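Handheld grippers you can put straight to work
14 October 2019

Fathima Mollah has been trying the Clurell kit from Lenuvis, and I have rarely seen her so pleased with a piece of equipment. It's a pair of handheld grippers plus the software that turns what your hands do into training material for a robot arm. You pick things up, move them, put them down, and the kit records it all.
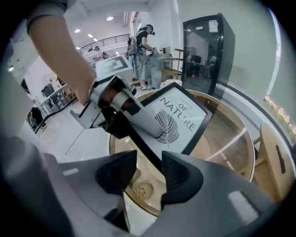
Reading time: 2 min

The job she picked for the trial was a framed print on a round glass-topped table. It sounds easy! But a flat frame lying on glass gives a gripper very little to get hold of, and the angle you come in at matters a lot. The long barrel helps – you can tip it low toward the table without bending your wrist much.

Once the frame is upright, both hands come into play, with one finger closed around the lower edge. The patterned cubes on the grippers let the software follow each hand separately, and Fathima got 27 usable runs out of her first session. Setup took her about 10 minutes, cables included.

Grumbles? A couple. The cables want watching when you're seated, and Ziad Srour would like a softer finger pad for thin edges. Lenuvis tells us one is due in December, and we'll be first in line to try it. 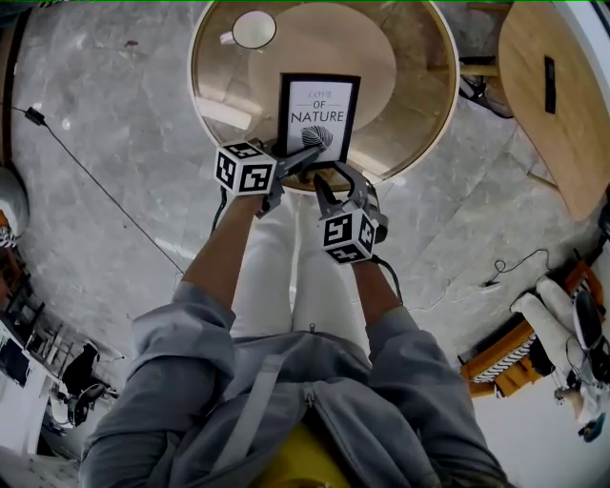 Borrowing the kit

Hesley has one set for loan, for up to 72 hours at a time. Write to Sena Arthur with your dates and the task you have in mind. Groups of up to 8 can also ask for a hands-on morning with Fathima.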